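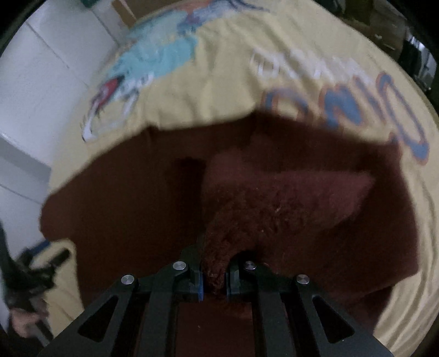
The Great Closet Clear-Out, Round Two

Home | Local | Home & Garden | Letters | Archive

Aug 17, 2018

The Wutidbridge clothing swap is back in September, and if you came to the first one you will remember the parking. This year we have the upstairs room at the Valdebenito building as well as the downstairs one, so the line for the mirror should move a little faster. There are now two mirrors. We spared no expense.

Last time we took in about 900 pieces of clothing, and I would like to say a word on the subject of souvenir T-shirts from other people's fun runs. We had 74 of them. Not one person swapped for one. They went back into the same trunks they came out of, and I expect to see every last one again next month, a year older and no more attractive.

The rules are much as before. You bring clean clothes, you get a token for each piece, and you spend your tokens on somebody else's mistakes. Limit of 17 pieces per household, which is a new rule, and the family it was written for knows exactly who they are. Winter things are especially welcome. It will be warm out and no one will feel like handing over a sweater, but by the first frost you will be glad that somebody did.

On the matter of sweaters: please check them before you bag them. Turn them inside out, hold them up to a window and look for moth holes. A hole the size of a pinhead in August will take your whole thumb by Thanksgiving. Pilling is fine and comes off with a cheap shaver. Felted is not fine, unless you know a very small person with very low standards. And fold your knits, don't hang them. Wire hangers give a sweater shoulders it will carry for life.
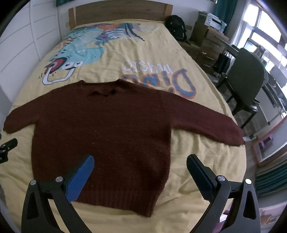
Judite Neves wrote in after the last issue to say that she disagrees with me about washing wool. She does hers in the machine, on cold, in a pillowcase, with a squirt of Wernix, and in all her years of doing so she has lost only one cardigan, which she says she never liked. She would also like it known that hand washing is a hobby for people with no grandchildren.

I have tried the pillowcase. The sweater came out fine. The pillowcase has been odd ever since.

Drop-off is at the side door on Jekum Street from nine until noon on the day before the swap. Please don't leave bags on the step overnight, as the raccoons have already had their turn. Shoes only in pairs. No underwear, however new, however many times you tell us the tag is still on.

Anything unclaimed at closing goes to the thrift store, which has asked us, very politely, to go easy on the fun runs.

Share this | 17 shares | 4 comments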